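Informe de avance del programa de eficiencia en el alumbrado público de Skurham y Tolness
Destinatario: Fundación Atanasov, Área de Infraestructura Municipal
Fecha de presentación: 24 de marzo de 2024

1. Objeto del informe

El presente documento da cuenta del estado de ejecución del programa de renovación del alumbrado público en los municipios de Skurham y Tolness, financiado por la Fundación Atanasov conforme al convenio vigente. Comprende las actividades realizadas desde la entrega del informe anterior, presentado en octubre, y recoge las incidencias que afectan al calendario de la segunda fase.

2. Inventario de puntos de luz

El levantamiento del inventario quedó concluido en ambos municipios. El registro consolidado contiene 3,914 puntos de luz, con indicación de su ubicación, tipo de luminaria, altura de montaje, cuadro de mando asociado y estado de conservación del soporte. El registro anterior de Tolness carecía de datos de altura y duplicaba varios tramos de la travesía principal, por lo que fue necesario depurarlo antes de incorporarlo a la base común.

La revisión permitió identificar 170 soportes con corrosión en la base. Su sustitución no estaba contemplada en el presupuesto original y se trata en el apartado 5. Los servicios técnicos de Skurham han señalizado los que presentan mayor deterioro, a la espera de resolución.

3. Sustitución de luminarias

A la fecha de cierre de este informe se han instalado 1,000 luminarias nuevas, todas ellas en Skurham. Los trabajos se iniciaron en el ensanche norte y continuaron por las calles residenciales próximas al río. En Tolness la instalación no ha comenzado; el contrato de obra se encuentra adjudicado y pendiente de formalización.

Las luminarias instaladas incorporan regulación horaria. Durante el primer mes de funcionamiento se mantuvo el nivel máximo toda la noche, con objeto de obtener una serie de consumo comparable con la del sistema antiguo. La reducción nocturna se activó después, por sectores, previa comunicación a los vecinos mediante avisos en los portales y en la página municipal.
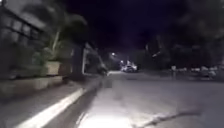

El criterio aplicado para fijar los niveles distingue entre vías de tránsito, calles residenciales y pasos peatonales. En las calles residenciales se ha adoptado el valor inferior del intervalo admitido por la ordenanza. En los pasos peatonales no se aplica reducción a ninguna hora. El ayuntamiento de Skurham recibió varias reclamaciones por falta de luz en las aceras del ensanche norte; tras la inspección correspondiente se corrigió la orientación de los brazos en dos calles y se desestimó el resto.

4. Medición y seguimiento

La empresa Dorkstead, adjudicataria de la asistencia técnica, ha completado la primera campaña de mediciones de iluminancia. La campaña abarcó 100 puntos de control distribuidos en calles ya renovadas y en calles pendientes. Los resultados se remitirán como anexo independiente una vez validados por los servicios técnicos municipales, que han solicitado repetir las lecturas en los puntos próximos a arbolado denso.

Los contadores de los cuadros de mando renovados transmiten datos con normalidad, salvo dos unidades con fallos de comunicación intermitentes. El fabricante ha aceptado su reposición en garantía. Los consumos de esos dos cuadros se están leyendo manualmente y se incorporarán a la serie con la anotación correspondiente.

5. Incidencias y desviaciones

La principal desviación se refiere a los soportes corroídos mencionados en el apartado 2. Se solicita a la Fundación autorización para destinar a su sustitución el remanente de la partida de inventario, sin incremento de la aportación total. La memoria económica detallada se adjunta en el anexo B.

El retraso en la formalización del contrato de Tolness obedece a la subsanación de documentos de la garantía definitiva. El ayuntamiento ha comunicado que el expediente se encuentra en intervención.

6. Actividades previstas para el próximo periodo

Formalización del contrato e inicio de la instalación en Tolness.
Continuación de los trabajos en el casco antiguo de Skurham, donde se mantendrán los faroles de fundición existentes con nuevo bloque óptico.
Segunda campaña de mediciones.
Entrega de la base de datos de inventario a ambos ayuntamientos y formación del personal encargado de su mantenimiento.

Anexos: A. Relación de calles intervenidas. B. Memoria económica de la modificación solicitada.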